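Tuesday, getting on for ten at night

My back aches and I still have white powder in the creases of my knuckles, but I want to get the day down before I fall asleep. We were at the Winingate building again, filling and pouring for the Verdale job, and the whole day went on powder, really – fetching it, tipping it, sweeping it up and then fetching some more. The purple cup did well enough, though a fair bit always ends up on the black top, and the specks travel much further than you would think.

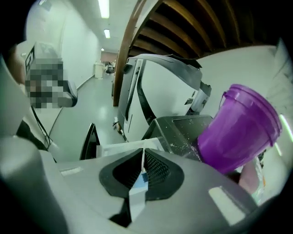 Penholm replied that it only scatters when you pour from too high, and that a slow wrist saves an hour with the dustpan. Well, perhaps! I did try going slower after lunch, and I managed 2 rounds that I was rather pleased with, and then a third that I would sooner forget.

I do like it there once the corridor goes quiet. I had my sandwich at half past one, sitting on my coat, and thought for a while about repainting the back bedroom, and whether I could bear to move the wardrobe again.

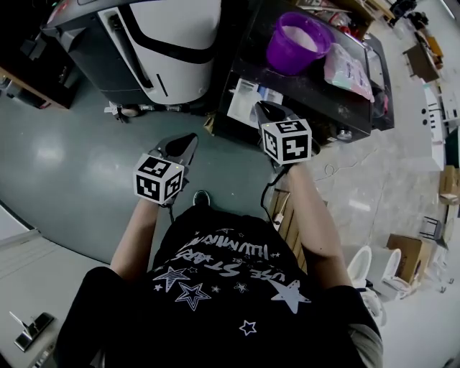
After that I wiped everything down twice with a damp cloth (dry ones only push it about) and wrote 743 on the sheet for Latuheru, which was the reading they had asked for. Tomorrow I must take the softer brush and my old shoes, and ring about the boiler before nine.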